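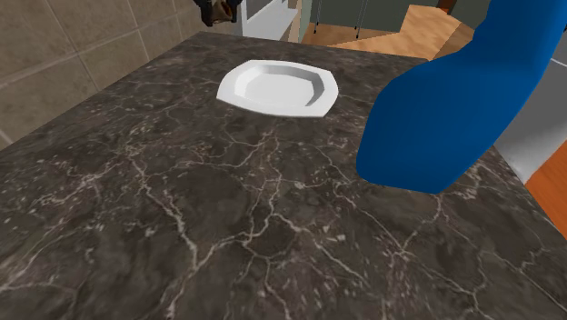

2 min read

Treltov is hiring a staff writer for kitchens and baths

Treltov is a small home improvement magazine in Rastow. We publish 12 issues a year and a newsletter every Friday, which 2,086 people open and a few of them answer, mostly to tell us we are wrong about grout. Our last kitchens and baths writer has left to open a bakery, having written one too many articles about ovens. We would like to replace her.

You would write two long features a month and the reader questions column. The features run up to 4,000 words. Yes, people finish them. Somebody in Paul once sent us a correction to a footnote about drain slopes, and he was right, so we now check the footnotes.

Most of the work is phone calls. You'll talk to plumbers who are under a house, stone yards that put you on hold, and couples who have stopped agreeing about a backsplash. You should be able to ask what something cost without sounding like a burglar.
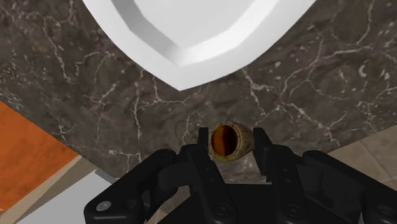
Source: Treltov picture desk

What we need from you:

A couple of years of paid writing, on any subject. Our best hire came from a trade paper about feed grain.

A working knowledge of how a faucet comes apart, or a willingness to learn on the one in our office.

Clean copy by deadline. We have heard the thing about the muse.

Opinions on dark marble are welcome, provided you can keep them out of the first paragraph.

The job is full time, three days in the office and two wherever you like. We pay a salary, health insurance, and mileage for site visits, including the long drive to Toltatgate that everyone tries to hand to the new person. The coffee is bad and we've stopped discussing it.

To apply, send a short letter and 8 pages of published work to Tianyou Tang, features editor, care of the Rastow office. Please don't send a mood board. Applications close at the end of June, and Tianyou reads them all himself, slowly, with a pencil.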